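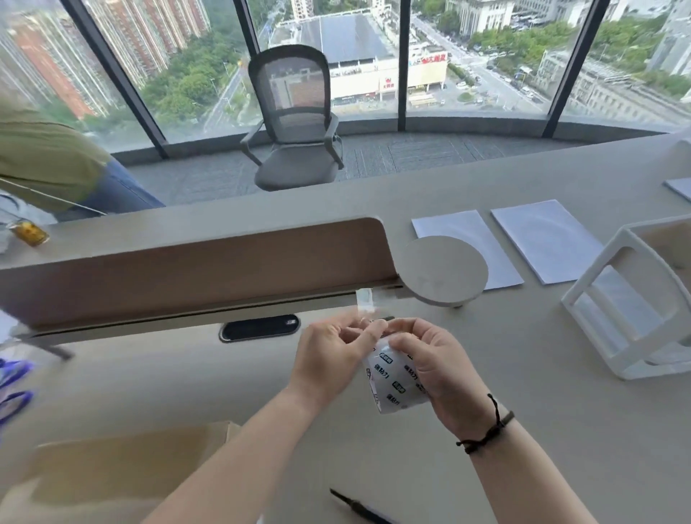 Ata da reunião do grupo de boas práticas em automação
Limside, 26 de abril de 2018

1. Aprovada a ata de janeiro, com correção do item 4.

2. Registro de demonstrações manuais. Cada tarefa passa a ter no mínimo 200 episódios válidos. O lote da Irura soma quase 2.000, dos quais 600 sem ficha de tarefa; ficam retidos até regularização.

3. Manuseio de embalagens pequenas. As duas mãos devem permanecer visíveis durante toda a abertura. Pulseiras e relógios: admitidos, com anotação na ficha.

4. Rotulagem. A El Sherbiny pede termos únicos para "descolar" e "rasgar". Proposta aceita. Textos impressos em outro alfabeto são transcritos sem tradução.

5. Unidade da Índia: adota a mesma norma a partir do próximo lote.

Pendente: prazo de guarda dos arquivos brutos.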